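4.2 Basket handling and the work of the sorting team

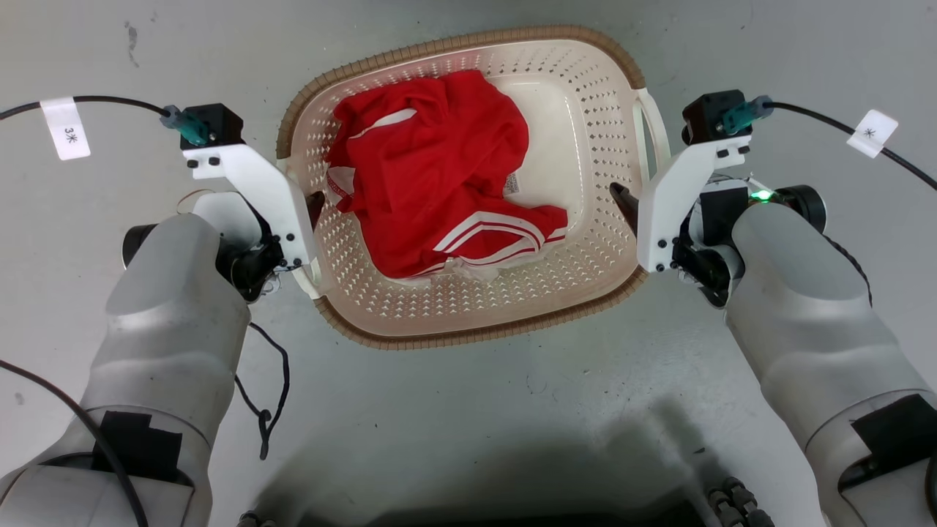

Figure 3. Two-armed unit at a laundry basket, with a gripper at either end and a red garment inside.

The Skendbridge laundry takes in sports kit, workwear and household items from collection points across the district. Before the change, every basket was lifted by hand from the floor to the sorting bench, emptied, and put back. Staff told us in the first round of interviews that this was the part of the shift they liked least. Lifting was shared out by an informal rota, which new starters often found hard to follow.

The two-armed units supplied by Balogun were given the lifting and carrying, and later a share of the unloading. Sorting by fabric and reading care labels stayed with people. This division was not in the original plan. Management at Grelport, the parent firm, had expected the units to sort as well, but soft items bunch up in the basket (Figure 3) and a label may be hidden under a fold or lie face down. Sorters deal with this by feel and by turning the item over, and they do it quickly.

During the study period we logged 2,103 basket moves. Of these, 527 needed a person to step in. The most common cause was a poor hold on the basket rim, followed by a sleeve or trouser leg hanging over the side. Workers soon began to tuck loose items in before leaving a basket for the unit - a small task that appears in no job description, and that none of the supervisors mentioned until we asked.

Three changes came up again and again in the interviews. The first was pace. Baskets now reached the bench at an even rate, and several sorters said they missed being able to get ahead before a break. The second was talk. Lifting had been done in pairs, and with the pairs gone people spoke less during the morning. The third was pay grade. Four members of staff were trained to clear faults using Lellska, the software that runs the units, but they remained on the same grade until December, when a small allowance was agreed.

Reports of back and shoulder pain fell over the same months. We are careful with this result. The diary sheets were filled in by only 80 people, some of them for a few weeks, and the bench height was altered during the same period. Older staff were the most positive about the units, and two said they would otherwise have asked for fewer hours.

No jobs were cut at the site while we were there, though three leavers on the evening shift were not replaced. Interview accounts of this differ. Supervisors described it as normal turnover, while sorters on that shift linked it directly to the units and said their own breaks had become harder to cover. We return to staffing in Section 5.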